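Subtitles and the slow film: speaker notes
Walton Film Weekend, June 23, 2023

Slide 1. Opening

Wait for the doors to close. Lights stay half up.

Say who the talk is for: people who choose films for a small room and have been told their audience won't read subtitles. I program the screen at the Eide, 80 seats, and I was told the same thing when I started.

Main claim, say it early: most complaints about subtitles are complaints about bad subtitles. The viewer usually can't tell you what was wrong. They say the film was hard to follow, or that it dragged.

Two films will come up all through the talk. Drusberg is a mountain drama with very little dialogue. Wirketti is a family comedy where everyone talks at once. Ask for a show of hands on who has seen either. If most have seen Wirketti, skip the plot summary on slide 3.

Slide 2. What a subtitle has to do

A line has to be short enough to read and still leave time to look at the faces. When it is too long, people read to the end and miss the reaction, and in a comedy the reaction is the joke.

Play clip A, no subtitles. Ask what they think the argument is about. Take a few answers, don't correct them.

Play clip A again with the old subtitles, then the new ones. The old version translates every word. The new one drops the names, the greetings and the half sentences. Point out that the laugh comes in a different place.
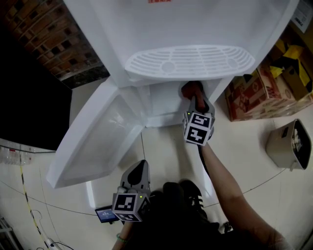
Lower compartment, door open

If somebody asks whether cutting words is unfair to the writer, say yes, sometimes. Come back to it on slide 6.

Slide 3. Wirketti, the dinner

Short plot summary if needed: three sisters come home to sell a house, and the buyer turns up a day early and stays for dinner.

The dinner runs as one long shot. Seven people at the table, and often three of them speaking. The subtitler picked one voice at a time and stayed with it until that person finished. You lose the uncle almost completely. I think that was the right choice. The other method, with dashes and two speakers on screen together, was used on the festival copy, and we had people walk out.

Don't play the whole dinner. Stop when the soup is spilled.

Slide 4. Drusberg, the first reel

Opposite problem. The opening goes a long time without a word, then there are two short lines, then silence again. Viewers who came ready to read get restless because nothing appears. Some of them think the subtitles are broken. At our first showing in November a man came out to the lobby to tell us so.

What we do now is say a sentence before the film: there is no talking in the opening, sit back. It has worked every time. Put it in your introduction and keep the introduction under 2 minutes.

Play clip B with the sound well up. The wind matters here and the hall system is weak in the low end. Check with the booth before the break.
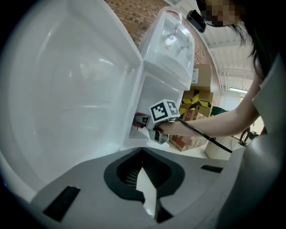 Slide 5. Size, color, position

White letters on snow. Show the still from Drusberg, then the same still with a thin dark edge on the letters. No need to comment much, they will see it.

Test from the back row and from the front corner. In a room with a flat floor, heads cover the bottom line, so ask the distributor for a copy with the text set higher. They often have one and don't offer it.

Yellow text: some people like it. I find it pulls the eye away from night shots. Leave this as a matter of taste and move on, it can eat up the whole question period.

Slide 6. Names, jokes, songs

Back to the fairness question if it came up. Example from Wirketti: the pun on the family name can't be carried over. The subtitler wrote a new joke in the same spot. Read both aloud.

Songs should be translated when the words tell us something about the story. In Drusberg the radio song does, and our copy left it blank. I printed the words on the handout that night.

Slide 7. Questions

Handouts are on the table by the left door, 50 copies. If they run out, the same text is on the Walton page.

Likely questions: dubbing, captions for hard of hearing viewers, cost of ordering a better copy. On cost, I only know what we paid, and it was different for each film.

Room has to be clear for the next screening, so stop when the booth signals.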